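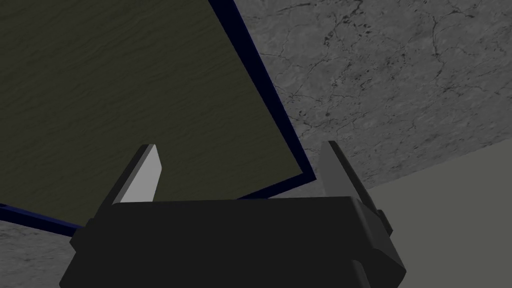 Figure 4-1. Simulated wrist view: open fingers at the lower corner of a panel.

Section 4. Moving a bench from hand loading to the Lirkitz cell

This section is for the shift lead and the two operators assigned to the bench. Read Section 3 (guarding and floor marking) first. All of the steps in 4.1 are done in the simulator on the office workstation. The arm stays locked out until 4.2.

4.1 Rehearse the job in the simulator

1. Log in with your own operator name. Do not use the shared Hitberg login. It will be removed in November.
2. Open the job file for your bench and select Wrist View.
3. Load the panel and jog the gripper to the approach point. Use slow jog only.
4. Check where each finger sits in relation to the edge of the panel. In Figure 4-1 the left finger overlaps the face of the panel and the right finger is just outside the corner. Do not save a grip point from a view like this one. Switch to Side View and confirm the depth first.
5. Save the grip point under the bench number and your initials.

NOTE: The operator who loaded the bench by hand should do steps 3 to 5, with the shift lead watching. Ashok Sandhu loaded bench 22 for years and changed most of the approach angles we had been given by the integrator. His are the ones in the job file now.

6. Remove the panel from the job and run the approach again over the bare surface.

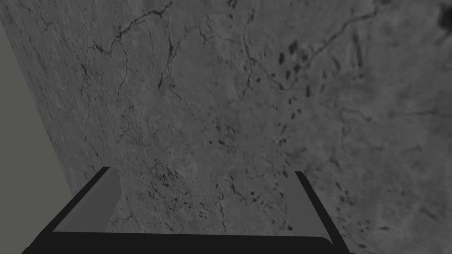 7. Stop the approach at the clearance height and read the value in the lower status bar. Write it on the bench card. If the value changes between two runs, call Vivek Agarwal before going on.
8. Run the complete job three times without a stop. A stop of any kind, including one you pressed yourself, means starting the count over.

CAUTION: The stone pattern in the simulator is a surface texture only. Veins and spots on it are not position marks. Do not line up the fingers by them.

4.2 Release to the floor

1. The shift lead signs the bench card and takes off the lockout.
2. Both operators stand outside the yellow line for the first run. One holds the enabling pendant.
3. Run at the reduced speed setting for the rest of that shift.
4. Log every stop under its own code. "Misc" is no longer accepted -- of the 2,449 stops logged on the first two cells, too many went in that way to be any use.

4.3 What changes for operators

Lifting panels from the rack to the bench is no longer part of the job on a converted bench. Inspection, edge cleaning and the bench card still are. One operator tends two benches, and the second moves to inspection after the training described in Section 7.

Pay grade does not change with the move. Questions about this go to Océane Sutherland, not to the shift lead.

Operators may stop the cell at any time and do not need to give a reason at the moment of stopping. Enter the code afterward. Stops are not counted against a person or a shift.

Hand loading is still allowed when the cell is down, with two people on each panel. Keep the lifting straps on their hook by the rack. Ramesh Prajapati checks them on the first working day of the month.

Section revised September 2019. Replaces the loose sheet headed "Tratuvar bench changeover."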